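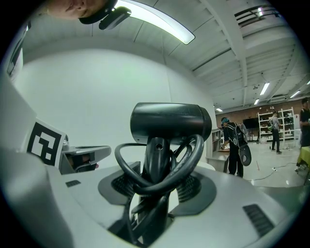 4. Working with the hand-held grippers

At Drerkstead the tasks are first done by our own staff with two hand-held grippers, and the Hilow system learns from these recordings. Your work changes from doing a task many times to showing it well.

4.1 Put on both shoulder straps and close the buckles.

4.2 Take one gripper in each hand. Keep the square black-and-white markers clean and free from tape.

4.3 Start with slow movements. Open and close the fingers fully 4 times before the first recording. 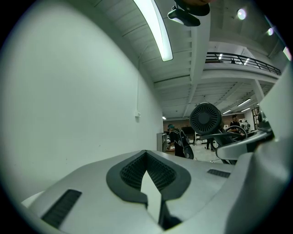
Fig. 4-2 Gripper finger and pad, seen from below.

Note: Colleagues may walk and work behind you during a recording. Please do not ask them to stop.

Caution: Look where the cables lie before you step back – your eyes will be on the task.

4.4 Stop after 36 minutes and change with a colleague. The person who rests writes down which movements felt unnatural.

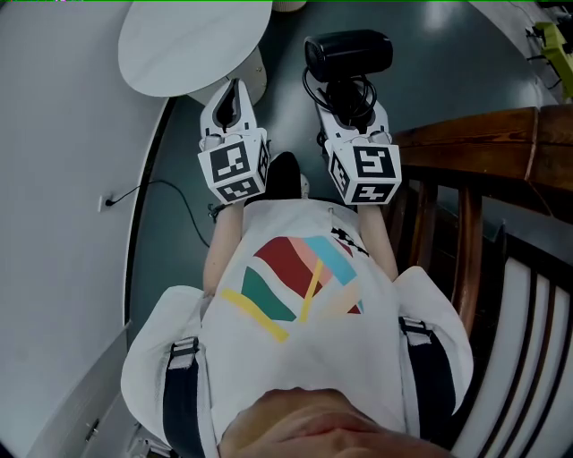
These notes are read at Plamcombe every week, and since May the shift plan counts recording as normal working time. If your wrists hurt, tell the shift leader the same day and use form 51.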